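Wicker bread baskets going sticky and musty after washing, small café, how to clean and dry them properly?

Dragica Vukadinović

I run a small lunch place and we serve bread in round woven baskets. They are a mix. The older ones are natural rattan, bought secondhand. The newer ones came from a wholesaler called Prenosar and were sold as "rattan style," no other information on the label. They all get the same treatment at closing: shaken out over the bin, rinsed under the tap with dish soap, turned upside down on a shelf.

Since January there are two problems.

First, the older baskets smell musty in the morning. There is gray speckling on the inside near the base, where the ribs meet. Scrubbing takes the speckling off, but it comes back within a week.

Second, some of the newer ones have a tacky film on the rim. Flour and crumbs stick to it and turn into a dark paste in the gaps. Dish soap does nothing to it. I tried a degreaser called Irkar on one basket and the film came off, but the color went patchy and the basket smelled of the product for three days, so I threw it out.

What I would like to know:

How do I tell for certain which baskets are natural and which are plastic? Some of them look the same to me.

Can they go in the dishwasher? Ours is an undercounter Drovex, with a short hot cycle.

Is there any coating that is acceptable for food use and would stop the mustiness? The supplier offered a lacquer spray and could not tell me what was in it.

We line them with a paper napkin on busy days and with nothing on quiet days. Room temperature in the back is normal. There is no window.

Mirjana Stojanović

I did kitchen equipment maintenance for a long time and after that basket and chair repair, so I will take these in order.

Identifying the material. Color and weave pattern are not reliable. Extruded plastic strand is made in all the natural shades, and it is woven over the same molds. Use these checks instead:

Look at a cut end, usually tucked under the rim or on the underside of the base. Natural rattan core shows small open pores across the cut, like a very fine sponge. Plastic shows a smooth solid face, or a hollow tube. Twisted paper cord, which is also sold as wicker, unrolls if you pick at it with a needle.

Put one drop of water on the inside of the wall. On uncoated natural fiber the spot darkens within a minute or so. On plastic it sits there as a bead. Lacquered natural fiber will also bead, so this check alone does not settle it.

Weigh the basket dry on a kitchen scale, rinse it, shake it hard, wait ten minutes and weigh it again. I did this with two baskets of the same diameter. The natural one went from 167 grams to well over 200. The plastic one was back to its dry weight apart from the water held in the crossings of the weave.

Do not do the burn test that people recommend. It damages the basket, the fumes are unpleasant, and the cut end tells you the same thing.

The musty smell. Your routine is causing it. Natural strand takes up water quickly and gives it back slowly, and the slowest part is the base, where the ribs cross and the material is several layers thick. Upside down on a solid shelf, the base is at the top but the rim seals the opening, so the damp air inside has nowhere to go. With no window the room does not help either. The gray speckling is surface mold, and brushing it off does not reach what is in the crossings.

Change the routine as follows.

Dry clean first. Tap the basket out, then brush it with a stiff nylon brush, working along the strands and then across them. A vacuum with a brush nozzle is better than either. Most crumbs come out this way and the basket does not need water every day.

When it does need washing, use a cloth wrung out in warm water with a little dish soap. Wipe, wipe again with clean water, and stop. Do not hold it under the tap and do not soak it.

Dry it on a wire rack, on its side, with a fan moving air across the rack. Overnight is enough with a fan. Without one, allow a full day, which means you need two sets in rotation.

For the mold you already have: brush it off outdoors, wipe with plain white vinegar, leave it fifteen minutes, wipe with water, and dry in direct sun for an afternoon if you can get it. If the speckling returns after one proper treatment and proper drying, discard the basket. The mold is in the core by then.

The tacky rim. There are two possible causes and they feel the same to the finger. One is grease from hands and butter that has oxidized into a varnish. The rim is where everyone touches the basket, so it collects there. The other is plasticizer moving to the surface of soft plastic strand, usually PVC. This happens with age and with heat, and strong degreasers speed it up.

To separate them, make a paste of baking soda and water, rub it on a short section of rim with an old toothbrush, rinse, dry. If the section stays clean and dry to the touch for two weeks, it was grease and you can do the rest the same way. If the tackiness is back in a few days, it is the plastic itself. There is no treatment for that, and I would stop using the basket for food.

Do not use Irkar on anything woven. It is fine on a steel hood. In a weave you cannot rinse it out of the crossings.

The dishwasher. Natural: no, not once. The strands swell, the rim loosens as it dries, and the ribs can split. Plastic: only if the maker says so in writing and gives a temperature. The final rinse on an undercounter commercial machine is much hotter than a home machine, and cheap polypropylene strand will relax at that heat. The base goes out of flat and the basket rocks on the table. 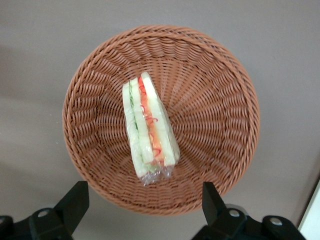

The floor of a round basket deserves its own few minutes at the end of each week. All the ribs run in to one point, so the gaps between them get narrower toward the middle and a flat brush rides over the top. Use a round bottle brush or a dry pastry brush with the bristles cut short, and turn the basket with the other hand while you hold the brush still. Then turn it over and tap the base with the handle. Do this over a dark tray the first time and you will see how much was left in there after ordinary cleaning.

Coating. Do not use a spray with unknown contents. If you want a finish, use one sold for food contact, with a data sheet that says so and states the curing time. Shellac is the traditional choice, but it goes cloudy with moisture and softens with alcohol. In a café I would leave natural baskets bare and put a liner in them every day, including the quiet ones. A washable cotton liner does more than any coating. It takes the grease and the crumbs, and it goes in the laundry.

If your local food inspector has rules on woven serving ware, those come first. Some places require a liner whenever the bread is not wrapped.

Hayat

Had the same trouble at a bakery counter. We gave up on rattan and bought injection molded baskets in one piece, no weave, with holes in the base. They look cheaper but they go through the machine every night and come out clean. Price was less than half.

If you keep the real ones, put them in the oven after washing. We dried ours at 300 for a few minutes with the door open and the mold never came back.

Mirjana Stojanović

To the post before mine: please do not dry baskets at 300 degrees, on either scale. In Fahrenheit that is already hot enough to make rattan brittle and to soften most plastic strand, and old lacquer will give off fumes. Oven heat also varies a great deal close to the element. If you must use an oven, use only the fan and the light with no heat, and only for baskets you are sure are natural and uncoated.

I agree on the molded baskets for high volume. At more than two or three services a day, woven ones do not get enough time to dry.

Dragica Vukadinović

Thank you both. I went through the shelf with a flashlight and looked at the cut ends. All the older ones have pores. The ones from Prenosar are solid and smooth, except for two, which have pores as well, so the delivery was mixed and I had been treating them all as plastic.

The baking soda section on the first sticky basket has stayed clean for sixteen days, so that one is grease. I have a second with the film back already and have taken it out of use. Cotton liners are ordered. I will put a rack and a small fan in the back and wipe with a cloth from now on.

One follow-up. The wholesaler asks for a minimum order to get a written temperature rating with the delivery. Is that normal?

Mirjana Stojanović

No. A food contact declaration should come with any quantity, and a temperature limit is normally on the same sheet. Ask for it by item number. If they cannot send it, buy elsewhere.

Last updated: Saturday, February 1, 2025

Related

Removing old varnish from a bentwood chair seat
Cotton or linen for bread liners?
Undercounter dishwasher leaves white film on glasses
Wood cutting board cracked along the glue line
How often to replace nylon brushes in a commercial kitchen
Rim of rattan tray coming unwound, can it be glued?
Storing table linens in a room with no window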